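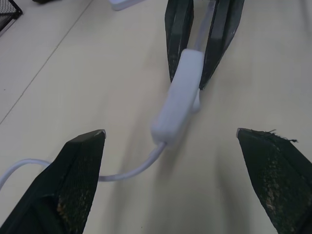
4. Corded items and the inline switch

4.1 What the tidying guides claim

Most home tidying guides treat a cord as one kind of object. It gets coiled, tied and put in a box, and the box goes on a shelf. The Dindine guide, which our households had been given before the study began, spends a single paragraph on cords and says that any cord can be made into "a flat, even loop" in one go. The Marsden checklist is more careful about length and plug type, but it too says nothing about parts that sit partway along the cord. We had doubts about both from the start, and this section sets out why we still have them, along with the places where our own evidence is thin.

The part that interests us is the inline switch: a small rigid housing fitted into an otherwise flexible cable, common on table lamps and seasonal lights. Figure 4 shows a white one, long and rounded at the corners, hanging at a slant over a beige tabletop. It is a plain object. For anyone trying to put the cord away, though, it is a stiff length in the middle of something that is supposed to bend.

4.2 Procedure

We asked 14 households in Weltitz to sort and put away their loose cords at a table of their choosing. Between them they brought out 53 cords, of which 12 had an inline switch. Each household used its own ties if it had any and Lolter fabric ties if it did not. People were told to stop when they thought a cord was ready to be stored. We did not tell them what "ready" meant, and one reader of an earlier draft thought this was a mistake. We kept it that way. The guides don't define the word either, and a stricter rule would have measured how well people followed our rule.

Sessions took place in the late morning, and one member of the team took notes at the table. The bundles were left with the household in whatever drawer, box or bag they had picked, and we came back in July to see what state they were in.

4.3 What people did with the switch

The notes suggest three ways of dealing with it. Some people started the coil at the plug and met the switch when they got there, which usually put it on a curve, where the loop bulged. Others folded the cord in half at the switch and worked outward from both sides. A few wound the cord around the switch itself, as if it were a spool. The last method made the smallest bundle, and it is also the one we would least like to see recommended. It puts a tight bend in the cable right where it enters the housing, and we had no way of checking what that does over several years of use.

It would be easy to turn this into a ranking. We don't think the data allow it. The same person often used different methods for different cords, and the choice seemed to follow the stiffness of the cable more than any habit or plan. New cords that still held their factory folds were put back along those folds whatever the guide said. A comparison of methods that ignores the age of the cord, as the Dindine guide does, is likely to be a comparison of cords.

4.4 Return visits

Roughly 40 of the bundles could be found again in July. The rest had been used, lent, thrown out or moved somewhere the household could not remember, and we can't say which of these happened to which cord. The bundles that we did find were mostly still tied. This sounds like good news for the guides until one asks whether anybody had needed the cord in the meantime. A bundle that has sat in a drawer untouched tells us very little about how it was tied.

Several households told us that the sorting had "worked." When we asked what they meant, the answers had more to do with the drawer closing than with the cords. We take that seriously as a result. A drawer that closes may be all that most people want, and if so, the advice on loops and folds is answering a question they did not ask.

4.5 Limits

The number of cords with switches is small, and they were not spread evenly: some homes had none at all. We did not record the distance from plug to switch, and we now regret this, as a switch near one end is a different problem from a switch in the middle. We also chose cords over other awkward things (straps, hoses, strings of beads), and nothing in this section should be stretched to cover them.

Table surface is a further gap. A smooth top lets a coil slide open while the tie is being found, and people complained about it - but they complained about it on cloth as well. Until someone runs the same cords on two surfaces with the same hands, we would treat any claim about the right table for the job, including the one on the Marsden checklist, as a guess.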